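# In praise of washing your freezer bags

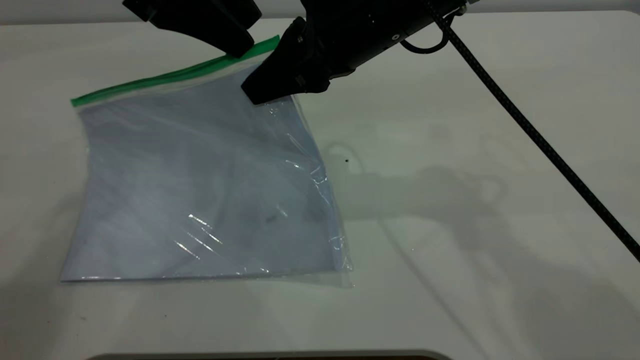
*The humble zipper bag, good for a lot more than one sandwich.*

I grew up in a house where zipper bags hung upside down over the faucet like laundry, and I was mortified by it. Friends would come over for a soda and have to reach around my mother's drying bags to get a glass. I swore I'd never live like that. Well, guess who has six of them on the dish rack this morning!

I came back around to it after I moved to Gravham, where trash pickup is every Monday and the cans are about the size of a shoebox (I exaggerate, but not by much). When you have to squash your own garbage down with your foot, you start noticing what's in there. Mine was mostly plastic that had held half an onion overnight.

So now I wash. Warm water, a drop of soap, turn it inside out, prop it over a wooden spoon. Raw meat bags go in the trash, no argument from me. Anything that held bread or carrots or crackers gets another go, and some of mine have been through so many rounds that I feel a little sad when the zipper finally quits.

My sister-in-law thinks this is nuts. She says the water costs more than the bag, and maybe she's right, I've never done the math. She bought me a set of fancy silicone ones from Akevora for my birthday – 65 dollars! – and they're fine, I guess, but they take up half a drawer and I can't get the garlic smell out.

What bugs me is the idea that being careful with cheap stuff is embarrassing. We'll brag all day about a cast iron pan we've kept going for years, and then hide the bags when company comes. I leave mine out now. If you want a glass, reach around.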